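Lusness water notice stays in place, town says

30/07/2021

The boil water notice for the east side of Lusness is still on and will stay on until at least two clean samples come back in a row, the town water office said this morning. First one was good. Second is at the lab.

The notice covers 31 streets between Truvton Road and the river. West side not affected and never was, though plenty of people over there have been boiling anyway.

Trouble started when a main split under Lengyel Street, close to the old feed store. Crews shut the valve and had the pipe patched in 11 hours, but pressure dropped low enough in the meantime that the state requires testing before anyone drinks from the tap. Those are the rules even if the water looks fine. Some callers have reported cloudy water. The office says that is mostly air and should clear if you run the cold tap for a few minutes, but boil it all the same.

What to do for now: bring water to a full rolling boil for 3 minutes, let it cool, keep it covered. Use it for drinking, brushing teeth, making ice, washing fruit and mixing baby formula. Showers are OK if you don't swallow any. Laundry is fine. Dump any ice made since the break, and that goes for the automatic icemaker too.

Free bottled water is at the Truvton Road fire station, one case per household, bring something with your adress on it. The Broteo grocery was sold out by noon and expects another truck tonight. Restaurants inside the area can open but no fountain drinks and no tap water at the table.

Lengyel Street is down to one lane until the new pavement goes in. Buses are going around by the school. The main there was already on the list for replacment in December and the town now wants to move it up, no date yet, and no word on cost.

Refrigerator filters and pitcher filters do not make the water safe, the office said, and they need to be changed once the notice lifts. Same caution goes for anything sitting out from before: if there are a couple of cups standing on the table and you can't say when they were filled, pour them out and wash them with boiled water. Updates will be posted on the town page and on the sign outside the fire station.

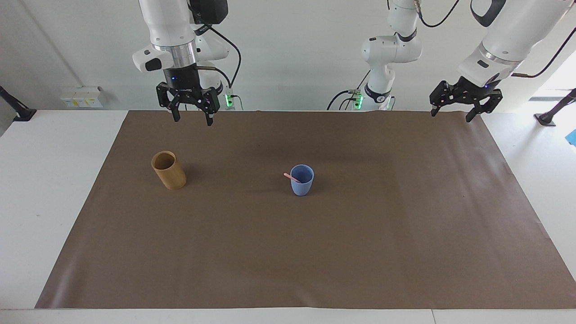
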